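Twin-bell alarm clock

A twin-bell alarm clock is a bedside or desk clock fitted with two bells on top of the case.

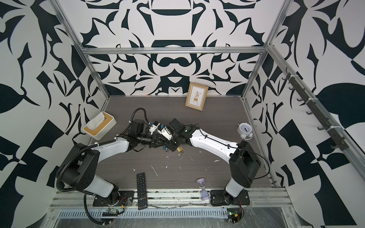
In the mechanical form a small hammer swings between the bells when the alarm is released. The sound is loud and continues until the spring runs down or the sleeper moves a lever at the back. Later models use a battery movement and keep the bells, some of them for ornament only, with the sound coming from a buzzer inside the case.

Case and dial
The case is usually a short drum standing on little feet. White, black and red enamel are common colours. A round white face with black numerals is the most familiar arrangement, and the hands are often black to match. The alarm time is set with a separate, shorter hand.

Household use
Twin-bell clocks are now bought as much for decoration as for waking. They are commonly grouped with other small furnishings, such as framed botanical prints and tissue boxes with wooden tops.

Collections
The Storkcombe Museum of Domestic Life holds 317 alarm clocks, of which 76 are twin-bell models. The catalogue was last revised in January. Most of the twin-bell pieces came from the Grollance department store, which sold them through its homewares counter and by mail order.

See also
Carriage clock
Mantel clock
Travel alarm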